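Budget for the second year first

When Alstead put in its request for a two-arm bench, the paper that reached me had one line for hardware and nothing underneath it. I have read a good many of these now, and most look the same. The arms get priced to the penny. The table, the frame, the cables and the hours of the person who sets it all up are left to be found later.

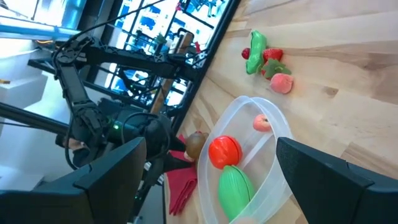
Toy food and a clear container on the bench, with both grippers in view.

Props are the cheapest part, and I'd still give them a line. Plastic fruit gets lost or cracked, and a task that was set up with one set is a nuisance to repeat with another. Lucyna Urbańczyk at Ovness puts aside £200 a year for such things and has never been refused it. Her larger worry is spare gripper fingers, which she orders in pairs with the arms. Waiting for a replacement once cost her team 39 days.
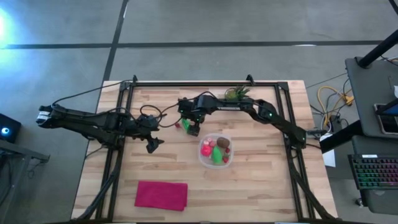
Floor space is the other item that goes missing. A bench needs room to walk round it, a desk close by for whoever is running it, and somewhere for the cables to go. Pons signed for two arms in May and then had to move 13 desks to fit them in. The moving came out of the training money, so the staff learned the kit from the manual.

My own rule is to ask for the second year's costs before agreeing to the first. If the team can't give a figure, I send the form back. Satish Katiyar thinks this slows small teams down, and he may be right. I would still have them wait a month and come back with a full page.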